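Review: the Priltlow two-hand demonstration kit, after 1041 demonstrations

Posted in Tools and Methods

We bought the Priltlow kit to answer a fairly narrow question. Our group trains arm policies from human demonstrations, and until this spring we collected all of them by teleoperation. Teleoperation gives clean data and it is slow. The Priltlow approach drops the robot from collection. A person holds a gripper in each hand, does the task at a table, and the software recovers where each gripper was from the camera video and the printed marker cubes. The policy is then trained on those recovered paths and run on a real arm.

This review covers the hardware, the tracking and what we got out of the trained policy. The task for all of it was the same: pick up a small package from a table and place it on a target, starting with either hand, with a handover when the target was on the other side.

Hardware first. The grippers are plastic, and the dark finger pads have enough texture to hold a slick package. After a month of use ours show no wear that matters. The trigger is stiff for the first few days. People with small hands complained about the reach, and I agree with them. There is no adjustment for it.

The marker cubes are the part to be careful with. They bolt to the body of each gripper, and if one gets knocked out of line, every recording after that is off by the same amount. Ours slipped once on a Thursday morning and we lost the whole session before anyone ran the check script. Run the check script before every session. It takes two minutes. 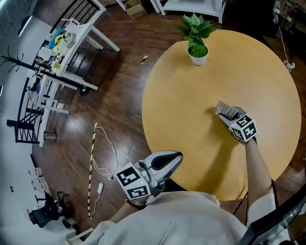
Working at the round table, with the package held in the right-hand gripper.

We used a round table for most of the collection, and I would recommend one. With a square table our operators kept lining packages up with the edges, and the first policy picked up that habit. It did badly on anything set down at an angle. Going to a round top and telling people to drop the package anywhere fixed most of it.

Tracking is good while a cube is in view of the head camera and average when it isn't. The software fills gaps using the gripper cameras, and for short gaps I could not tell the difference in the final path. For long ones the path drifts and then snaps back when the cube reappears. The quality filter catches most of these. It also throws out some recordings that look fine to me, mainly the ones where the operator leans in close. You can loosen the filter, but the setting is in a config file and the manual does not list it.

The gripper cameras have a very wide view, and that has a cost. They pick up a lot of the room.
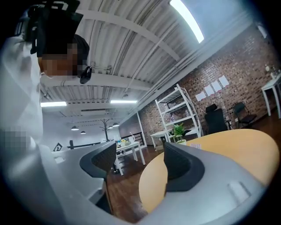 For training this matters more than I expected. Our first policy used the wide view with no cropping, and it did well in the room where we collected and poorly in the next one. We then cropped to the fingers and the area just past them and trained again on the same recordings. The gap between rooms got much smaller. Costside, the training code that ships with the kit, can do this crop with one flag. It is off by default, and I think that is the wrong default.

Now the result. We planned on 3000 demonstrations and stopped at 1041, when adding more had stopped helping on our test set. On packages the policy had not seen, in a room it had not seen, it finished the full task in 63 percent of trials. Single-hand pick and place did better than that. The handover pulled the number down, and nearly all of the handover failures were the same one: the receiving gripper closed early, before the package was between the fingers.

We believe the early closing comes from timing. The two grippers keep separate clocks, and the sync step lines them up at the start of a recording only. On long recordings they seem to creep apart. We have switched to short recordings and will collect the handover set again in August.

For comparison, we also own the older Hlongwane kit. It has better triggers and a proper wrist strap, but it only tracks one hand, so the handover task is out. If you only need one hand, I would still pick the Hlongwane. The Fondness add-on for depth fits both kits. We tried it for a week and took it off again, as it made the grippers front-heavy and did not change the policy's results on this task.

Support answered our questions within a day or so, including the one about the filter setting. Spare cubes have to be ordered separately. Order a spare pair with the kit, because shipping on ours took longer than the kit itself.

Would we buy it again: yes, for two-handed table work with light objects. I would not use it yet for anything where the two hands have to be closely timed.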